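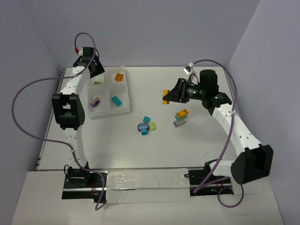

Two-arm brick sorting, with a brick in the right-hand gripper.

Goron planning and control software for two-arm tables
Supplied by Kerell. Developer: Fidow.
Page revised November 3, 2020

Single workstation licence: £3438
Yearly updates after the first year: £235
Return period: 28 days from the day the licence key is issued
Supplied as: download, with a printed wiring and frames guide

We took a long time to agree to stock Goron. Fidow's own brochure says it "understands clutter", and we have sent back software that claimed less. What you get for your money is a motion planner for two arms that share a table, a control layer that runs beneath it, a fairly plain task editor and a set of logging tools. The camera side is a separate module called Corrigan, which is included in the price but installed and updated by itself. None of it understands anything. Some of it is good, and one part is very good, so it is now in our catalogue with the notes below attached.

What it does

Goron takes a list of objects with poses, a list of places they may go and a rule that connects the two. From those it works out which arm should fetch what, in which order, and produces paths that keep the arms out of each other's way. The rule can be as simple as a colour matched to a tray compartment. It can also be a small Python function, and most people end up there within a week.

The control layer sends joint targets at 200 Hz. Fidow calls this real time. We would call it regular, on a machine that isn't doing much else. If you run a web browser and a video call on the same computer you will see late cycles in the log, and Goron will slow the arms down until they stop. It handles that properly, which we can't say of everything we have tried.

Two-arm planning is the good part. Many packages claim it and then simply lock one arm at home while the other moves. Goron divides the table into regions that change as the work goes on, and it lets both arms move as long as their swept volumes don't meet. When they would meet, one waits, and the log tells you which one and why. Mairéad Geraghty, who looks after our support desk, spent most of September trying to get it to plan a collision by feeding it awkward target lists. She got long waits and a few refusals. She did get one elbow path that passed closer to a cable loop than she liked, and that leads to the first warning.

Goron doesn't model cables. It knows the links, the joints, the gripper and whatever boxes you draw around fixed things. A loose cable that loops above the wrist and comes down past the arm is invisible to it. You can add a padded volume by hand, and the guide has two pages on doing so, but the padding follows the link and the cable doesn't. Leave slack, watch the first runs at low speed and keep a hand near the stop.

Corrigan, the camera module

Corrigan reads one fixed camera and up to two wrist cameras and gives Goron its list of objects. Each object comes with a class, a colour, a pose and a confidence figure between zero and one. Treat the confidence figure with suspicion. In our hands it was high when Corrigan was right and nearly as high when Corrigan had joined two touching bricks into a single long one.

The wrist view is there to fix this. The fixed camera gives a rough position, the arm moves above it, and the wrist camera takes a second look before the fingers close.

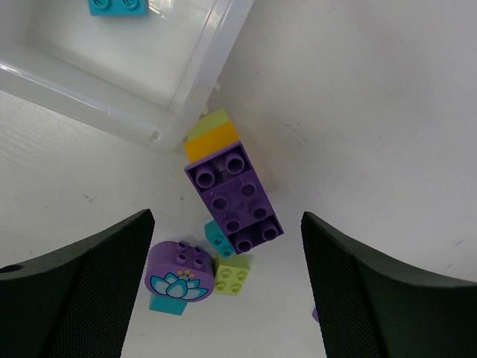 That second look costs time on every pick, and there is a setting to skip it when the first estimate is above a threshold. Leave the setting alone until you have your own numbers. With the second look on, Corrigan separated overlapping bricks far better than it did from the fixed camera, mainly because it had a nearer view of the studs and edges. With it off, we were back to long imaginary bricks and fingers coming down on the seam between two real ones.

Colour needs care too. Corrigan ships with a colour table that was plainly made under somebody else's lamps. Pale green and pale yellow are the pair most likely to be swapped on a white table under bright light. The calibration routine takes ten minutes, asks you to hold up each part in turn, and works well enough. You have to repeat it if the lighting changes. The brochure says the module "adapts to ambient conditions". We found no evidence of that and Fidow, when asked, sent us the calibration instructions.

Grasping

For each object Goron proposes several finger positions, throws out the ones the arm can't reach or that would hit a neighbour, and ranks what is left. The ranking is readable, which we like. You can open any pick in the log viewer and see what was thrown out and on what grounds.

It prefers opposite parallel faces and will take a curved part across its flat sides if it can find them. It assumes that a part has landed the right way up unless you supply a model for each resting pose. We think this is the weakest assumption in the whole package. Anything that can be tipped from a box can land on its side or upside down, and a part lying open face up looks to the camera like something else. Budget an afternoon for entering the extra poses. Once they are in, they stay in. 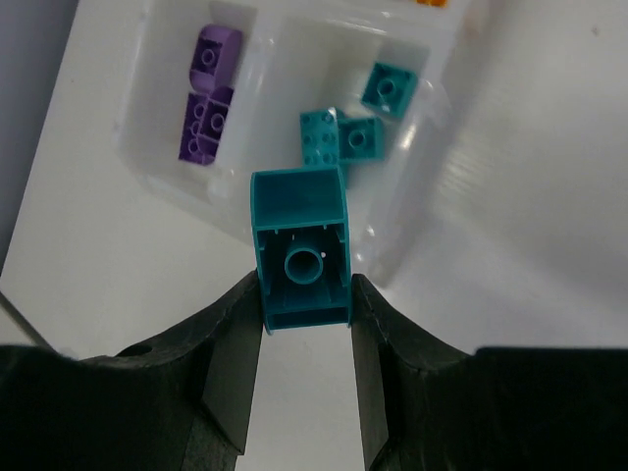

How does Goron know that it has picked something up?

It compares the finger gap with the expected width of the part after the gripper closes, and again after the lift. A gap within tolerance counts as a hold. This catches an empty grasp and most drops, but it can't tell you which way round the part is, and a wrong part of the same width will pass.

Can I use the planner without Corrigan?

The planner accepts an object list from any source that can write to its input socket, and the message format is printed in the guide. Two of our customers do this with their own vision code and both are happier for it.

Will it put things down neatly?

It will put them down where you say, from the height you say. Neatness is up to you. The default release height is generous, so parts tend to roll or tip in a shallow compartment. Lower it a little at a time.

Does it learn from its mistakes?

Goron has no learning in it at all. It keeps records of failures, and you may use those to change your settings. The word "learns" was in the first draft of Fidow's product sheet and we asked for it to come out.

What we tested, and what we didn't

Gintarė Kütt ran our trials on loose toy bricks, sorted by colour. Bricks are cheap, they come in awkward shapes and everyone in the building knows what a correctly sorted one looks like. They are also rigid, brightly coloured and quite forgiving of a poor grip, so please don't read the results across to bagged goods, wet goods or anything that bends. We haven't tried those and we don't know.
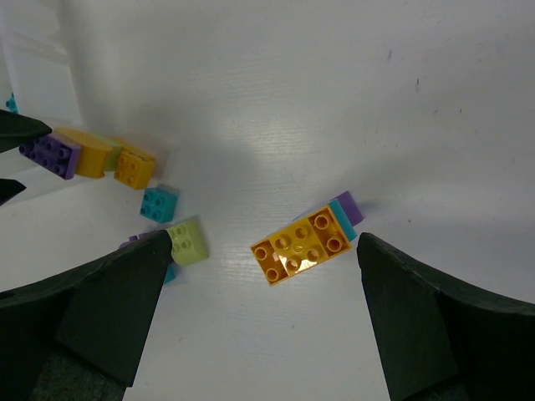

Occlusion is where we would spend our own testing time if we were buying. Goron treats the object list as complete. If Corrigan misses a part, the planner will happily route a finger through it. Duplo bricks make the point well enough: when a teal one and a lilac purple one are tucked behind a yellow-orange one so that only their edges show, the list may contain three parts, or two, or one strange one. The sensible setting is called "clear front first". It makes Goron take the most visible part of a group, then look again before planning the next. It is off by default and we think it should be on. A glare patch on a white surface does less harm than we feared, though a matt table covering is still money well spent.

Task editor

Boxes and arrows. It is fine for a demonstration and tiresome for anything longer than one screen. You can't search it. Copying a branch between tasks drops the comments. The Python interface does everything the editor does and a good deal more, and its errors give line numbers. We would start there.

Before you order

You need arms with an open joint-level interface, a wired network and a computer used for nothing else while the arms are running. Ask us for the list of supported arms, and don't take "compatible" on a reseller's page as an answer, including ours. Send the exact model and firmware version and Mairéad will check it against the current driver.

The licence is tied to one computer. Moving it means an email to Fidow and a wait of one working day, sometimes two. Corrigan updates don't always match Goron updates, so install both from the same release folder and keep the previous one.

If you return the licence within the 28 days we refund the full price. We ask for your log folder when you do, and will tell you if we think the fault was in the settings.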